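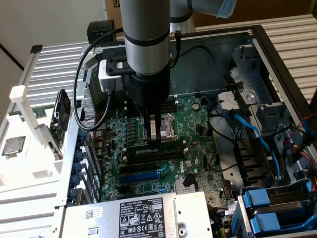 Shed robot sets its sights on the office cast-offs

Members of the Plomarance shared workshop have spent the winter teaching a robot arm to take old computers to bits, a job that most of them could do in a few minutes with a cup of tea in the other hand.

The project is called Werex, a name chosen late at night and now printed on too many stickers to change. Its aim is modest enough. The workshop has been given a heap of retired desktop machines by Ní Bhriain, the office clearance firm two units along, and would like the processors and memory out of them before the cases go for scrap. The arm is meant to do the dull part.

Computers, sadly, were built for people with fingertips. A memory module has to come up straight after its latches are pushed back. A processor sits under a metal plate held down by a lever, and the lever is springy. The first set of gripper fingers was too fat to get past the slots, and the second set, filed down on the workshop's own bench, was described in the project log as "fine, if you squint".

Getting a part back in is harder still. The group has set itself that task as well, against the advice of nearly everyone who has watched, on the grounds that some of the machines could be mended and passed on.

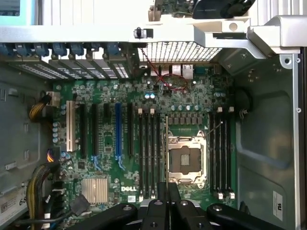
The gripper's view of a Dell board, with the processor socket and all the memory slots empty.

The bill so far comes to £700, most of it for the arm, which was bought second-hand and arrived without a manual. The control software, Atel, was written by members over several evenings and has two speeds, known as "careful" and "stop". A third is promised.

Two of the donated boards have been set aside as practice pieces and will not be expected to work again. The rest are stacked along the back wall, where the woodturners would like it known they used to keep their ash.

The workshop plans to show the arm at its open evening in October, doors at 7pm, entry free. Visitors with an unwanted desktop are welcome to bring it along, but are asked to take the hard drive out first and to keep hold of any laptops. Werex does not do laptops, and the log suggests it has been asked.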